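Szulc workshop releases build files for two-armed household robot

The members of Szulc, a shared workshop in Listitz, have released the drawings, parts list and control software for Huraletti, a two-armed robot built for cleaning work in small rooms. The files are free to download and may be changed and passed on.

Work on the control software began in January. The parts list runs to 226 entries, and the assembly guide gives a torque figure for every bolted joint in the arms.

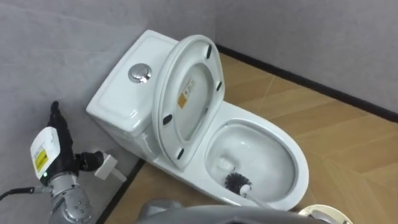 LISTITZ — 2021-04-30

The current build carries a multi-fingered hand. Bathroom trials use an ordinary toilet brush with a white handle, and the lid is raised for the brushing task. Motion is planned by Skisix, the workshop's own control package, which runs on a desktop computer and limits arm speed near walls and ceramic surfaces.

"Reach was the hard part," said Mirjam Kofler, who leads the build. "A toilet leaves little room for an elbow, and the second arm has to stay clear while the first one works."

The release includes 885 logged arm movements from bench tests. Of these, 346 were stopped early by the force limit — the logs for those are included in full. Servicing of the wrist joint is advised after around 2000 cycles.

Not covered in this version: stairs, wet floors and any use without a person present. A revised cable guide for the wrist is in preparation.

Builders should read the safety notes before connecting power to either arm. Questions and corrections can be sent to the Szulc workshop, marked "Huraletti build".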